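From: Keerthana Rajan
To: cell-practice list
Date: June 27, 2021
Subject: Re: Draft 2 of the floor and reach rules

Wagner Damasceno wrote:
> I read draft 2 on the train. Two things. Section 3 says a person
> may stand "near" the robot while the arms are powered. Near is
> not a rule. At Huson we wrote a distance and taped it. Also,
> Section 4 only covers the gripping hand. What is the other one
> supposed to be doing?
> Wagner

Thanks, Wagner. Both points are fair and I have changed the text. The new wording is below so people can object before it goes to Davby.

Section 3. Standing distance

With the arms powered and the hands low, anyone on the floor keeps 80 cm from the nearest moving part. Measure from the toe of the shoe, because that is what ends up under a hand first. The wrist view is a decent check on this. If the person at the controls can see a shoe in it, they stop, say so out loud, and wait for an answer before moving again.

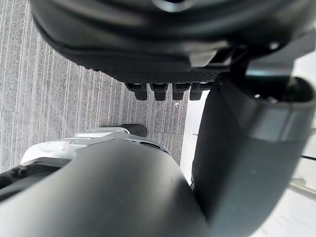 Section 4. Both hands

4.1 When one hand is holding an object, the other is either helping or parked. Parked means open, empty and away from the held object.

4.2 Cups are gripped low on the body with the thumb against the side. Fingers stay off the rim. No liquid in any cup until the same grip has passed dry.

4.3 Appliance doors count as obstacles when open. Whoever opens a dishwasher or a cabinet calls it, and the base does not drive on that side until the call is repeated back.

4.4 Cables on the floor go to the wall side of the walking route. If they can't, the route moves.

I took 4.3 from the old Rao checklist, where it was item 343 and no one ever got that far. I would like our whole document to stay at 2 pages for that reason. 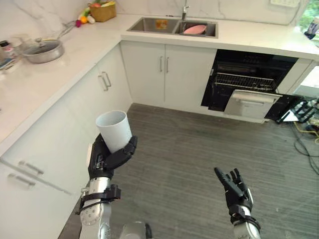

On 4.1, I know some of you prefer to park the free hand palm down on the counter. I tried writing it that way and gave up. A flat hand on a counter is out of the way until the base moves, and then it drags whatever is beside it. Open and raised is easier for a bystander to read too. If you have a setup where raised is worse, send me the details and I will add an exception.

One open question. Cevance wants every stop logged, including the ones where the operator only paused to ask. We had 794 log lines after the last round and most of them said "pause, ok". I would log a stop only if someone had to step back or an object was dropped – but I can live with the longer version if there is a checkbox for it.

Please send comments on Sections 3 and 4 to the list and not just to me. Section 5 (lifting and charging) is still Wagner's and will come in August.

Keerthana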